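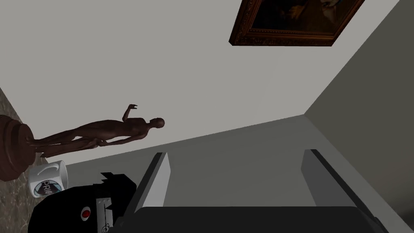 The Dekker Hand Controller is the part of our teaching kit that people end up holding all day, so we spent a long time getting it to feel right. You move your own wrist, the arm's wrist moves with it, and everything you do is saved as a demonstration that your training software can use later on. It works the same way with a real arm on a bench and with an arm in Skinholm, our practice simulator, and most customers start in Skinholm because a dropped mug there costs nothing. The view you get over the fingers is the wrist view, and it rolls when you roll. With the wrist turned well over, a wall leans, a painting leans with it, and a statue on its round pedestal seems to be lying down, and your hands have to learn that "up" on the screen and up in the room can be two separate directions. Give a new operator an afternoon with it. Most of them stop tilting their heads by the second session!

## What it does

The controller reads your hand position and your squeeze, and sends both to the arm. Squeeze the trigger and the fingers close in proportion, so a half squeeze is a half-open gripper (we tried a plain open/close button in the early units and took it out again, to general relief). A thumb clutch lets you pause the link, bring your own arm back to somewhere comfortable, and pick up where you left off. If your shoulder is aching, you aren't using the clutch enough.

Each demonstration is stored as one take, with the wrist view, the joint positions and the trigger value kept together on the same clock. You can trim the ends of a take, add a note to it, or throw it out with a long press if you fumbled.

Hường Đặng, who runs our operator training, likes people to begin with reaching and nothing else. Open fingers, come in over the surface, stop short, back out. Then do it again from another side. It feels like slow going, but the takes you record in your second week will be so much smoother for it.

## Choosing your first objects

Skinholm comes with tabletop sets that mix easy things and awkward things on purpose. A mug lying on its side can be taken by the body or by the handle, and you should decide which before you start recording, then stick with it for the whole batch. Small hardware is harder.
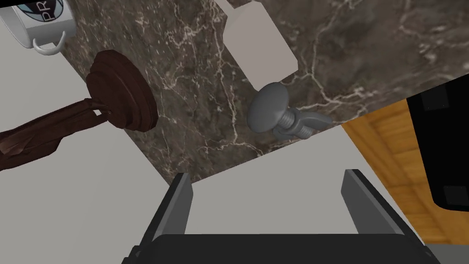
A bolt with a wing nut on it gives you very little to hold, and the wings stick out just where a finger would like to go. Come at it with the fingers lined up across the shank and close gently. Dark wood on dark marble is another good exercise, since the edges are hard to pick out from the wrist view alone, and it pays to nudge the wrist a little and watch how things shift before you commit. Agnes Swanson on our support desk suggests leaving those pieces until you can do the mug without thinking about it, and I'd go along with that.

## Specifications

| | |
|---|---|
| Weight, controller only | 204 g |
| Cable length | 2 m |
| Battery life, wireless mode | 9 hours |
| Onboard storage | 1000 takes |
| Grip | Left or right hand, swappable shell |
| Works with | Skinholm simulator, Reltix arms |

## In the box

- Hand Controller with right-hand shell fitted
- Left-hand shell and four screws
- Cable
- Wrist strap
- Printed quick-start card
- Skinholm license, one seat

The desk stand is sold separately. Several people have asked us to include it, and Yareli Mendoza is working out whether we can do that without making the box bigger.

## Good to know before you order

Reltix arms need the current controller firmware before they'll pair, so please update the arm first and the hand unit second. Left-handed operators should swap the shell before the first calibration, or they'll have to calibrate twice. The trigger spring comes set to medium. There's a small dial under the shell if you'd like it lighter, and anyone recording long batches of small-object takes probably will.

Spare shells and straps ship from the Drorkex parts counter along with everything else. If you're ordering for a classroom, write to us first and we'll put the seats on one license.

Page updated 8 November 2023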